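Pirihi Kitchen Cloths, Set of Two: Nice to Look At, Slow to Dry

Reviewed by Merle Sutcliffe
2018-05-06

I was ready to dislike these. Anything sold as an "art cloth" for the kitchen gets a hard look from me, and when the price works out to more than I pay for a week of coffee, the look gets harder. Pirihi sells them in pairs, one printed and one plain, and the sleeve they come in has more to say about mood than about cotton. I bought a pair in March with my own money and have used them, washed them and folded them ever since.

The sleeve claims a weight of 800 grams for the pair. My kitchen scale said 954. I weighed them twice and then a third time after a day on the line, and it kept saying 954. Maybe I got a heavy batch. Extra cloth is hardly something to complain about, but if they can't get the weight right I wonder about the rest of what's printed there, including the line about them being "ready to absorb from the first use."

They were not ready from the first use. Straight from the sleeve the printed one pushed water around the counter like a squeegee. Two washes helped, four helped more, and after that it stopped improving. It will now take care of a spilled glass of milk without much fuss. The plain red one was better from the beginning, and I put that down to it having no print on it.

The print is the selling point, so let me be fair to it. It's a bold thing, blue and black brushstrokes on white, with red ovals and a bit of yellow, and I like it more than I thought I would. It also does something useful when the cloth is put away. Folded into a rectangle it still looks like something, where most patterned towels turn into a muddle once you've doubled them over. The red one has no such luck. It's a good strong red and that's all there is to say for it.
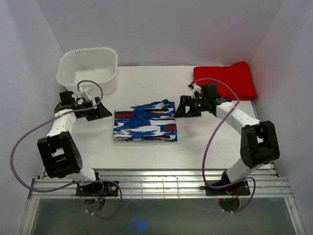
Folding and storage

I fold the printed one first and keep the fold facing me, with the open edges to the back. Pirihi suggests folding in thirds. I tried it and got a fat little brick that wouldn't stay down. Halves work better for me. The cloth is thick enough that the layers show at the fold, blue and white one on top of the other, and if you don't press it with your hand it springs up a little on one side.

The red one never sits quite flat. I can get three sides neat and the fourth ripples. I've ironed it, which I resent doing for something that wipes up soup, and the ripple was back after the next wash. I suspect the hem thread shrinks more than the cloth does.

A plain white plastic basket with slots near the rim is all you need to keep them in. Pirihi will sell you a storage box with a lid, and I'd pass on it. Thick cotton needs air.

Washing

The label says warm. I went hotter on purpose to see what would happen, with an old white pillowcase in the load. The pillowcase came out pink the first time and faintly pink the second. After that, nothing. Wash the red one alone for the first two rounds and ignore the sleeve where it says "colorfast."

The black in the print has held up well. The blue has softened slightly, and I prefer it that way.

Drying is the real problem. My everyday Skirex towels are thin, ugly things and they're dry by lunch if I hang them after breakfast. The Pirihi pair is still damp at supper. If you have one rail and a busy kitchen, that matters a great deal more than brushstrokes do.

Should you buy them?

At 20 dollars I'd say go ahead. At the full price, I wouldn't for daily use. They look good on a shelf, they seem strong at the seams, and the printed one makes a decent gift for a person who already owns towels. I'll keep mine for lining the bread bowl and for when my sister visits.

3 comments

Geum-ok Joo
Same pink pillowcase story here, except it was a shirt. Did you try vinegar in the rinse? It helped a bit with my red one.

Tayla Pearce
I think you're too hard on them. Mine dry fine, but I hang them outside and we get a lot of wind. Thirds works if you fold the long way first.

Borislav Kelmendi
What is the cotton content? The shop page said almost 88 percent when I looked and I can't find it on my label at all.

Recent reviews
Drarnura bread knife, second look
Plelter dish rack: too tall for my cupboard
Skirex everyday towels after a year
Three cheap colanders
Guest review by Radomír Krajčí: a stovetop kettle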